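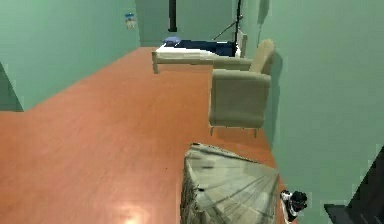
You should put the bread story on the website, a customer told me in April, so I suppose that's where I'll begin. She was right that people ask about it more than they ask about the cooking classes themselves.

I started Tuka Kitchen School after a very bad year of sourdough. I'd left an office job, I had plenty of time, and I baked 182 loaves before I made one I was happy to give away. I wrote each one down in a notebook (flour, water, how long it sat, how grumpy I was) and my neighbors ate the better ones and were polite about the rest. When a few of them asked me to show them how it was done, I said yes before I'd thought about where everybody would stand!

That first class had 3 people in it and one oven that ran hot on the left side. We talked too much and the second batch came out nearly black. All of them signed up again, though, and one brought her sister, and that's pretty much how it grew.

These days we teach bread, soups, pies, pickles and plain weeknight dinners. I keep classes to 12 people because that's how many I can get around to before somebody's dough needs me. You don't have to know a thing when you come. Some folks have never chopped an onion, and some have been cooking for forty years and just want to sort out their pie crust. They end up at the same table and they usually teach each other more than I do.

Our flour comes from Listomis, a small mill that grinds to order and will happily stay on the phone with me for half an hour about rye. Vegetables are from the Visser farm stand, so what we cook in the soup class depends on what they've got. If you signed up for leek and potato and you get squash, well, it'll be good squash.

Last year we passed 2,138 bookings, which made me sit down for a minute. I still answer all the email myself, mostly in the evenings, so if you write to me in the morning please be patient.

A few things people like to know: aprons are provided, you take home everything you make, and kids are welcome in the Saturday-style family sessions as long as a grown-up cooks with them. Tell me about allergies when you book, not when you arrive. Gift cards don't expire. I also run team cooking days for local companies, and Cernura has been sending its new hires to me for dumplings ever since the first batch went back to work bragging.

The winter schedule goes up on 29th October. Pie classes fill up first, then the beginner bread, and there's a waiting list for both that does move, so please put your name on it even if it looks long.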